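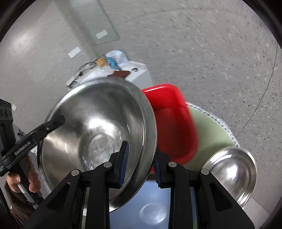 Fri 16 April
By Sadao Murakami

When I moved to Grivarville two years ago I had one pot and one knife, and now the kitchen things fill a whole cabinet. This gallery is a small one, only two pictures, but I wanted to write something under each of them because people who read these pages often ask me which bowls I use. My answer is always the same: steel, and bigger than you think you need. The large one has a broad rim, and I like this very much, because a broad rim is easy to hold when the hands have flour on them. On the flat base there are fine scratches and rings. A neighbor told me I should polish them away, but I prefer to leave them. They do not change the taste of the bread.

I bought my first steel bowl in December, at the Sekiguchi shop near the bus station. It was the end of the season and the shop had many bowls in one pile, without boxes, and the lady let me take them out one after another until I found a size I liked. I paid 17 for it and carried it home under my coat in the snow. For dough I would not take anything smaller. For salad, for washing rice, for mixing the filling of dumplings, a medium one is enough.

Some notes about care, for those who have written to me:

I wash steel with a soft sponge and ordinary soap. Steel wool makes the surface dull very fast. If food is dried inside, I fill the bowl with warm water and go to do another thing.

I do not leave salt in it overnight. My mother did this with pickles in a cheap bowl and small brown points came on the bottom, and they stayed there.

I put a thin cloth between bowls when I stack them. They slide apart more easily in the morning, and my wife can sleep longer.
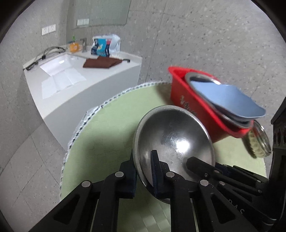

Sorting on the floor is an old habit from my parents' home, where the table was small and always had somebody's homework on it. I know many people do not like to see kitchen things so low, and I agree that there must be something clean under them. A mat is good for this. The round one is light green with a white stitched border, and the red basket fits on it with space left for a bowl. In the basket I like to put flat things on their edge, like the round metal piece with the silvery rim, and soft things such as the light blue silicone pad can lie over the top. When everything lies flat, you must lift all of it to reach the last one.

A reader from Derix asked if a plastic basket is strong enough for metal. For plates and lids, yes. For cast iron I would choose wood. My own iron pan, a heavy Durov from my uncle, has its own shelf near the stove and does not go in any basket.

Next time I will write about knives and how I sharpen them, if the weather lets me sit outside.

This site uses cookies to remember your settings. By continuing to read you accept their use.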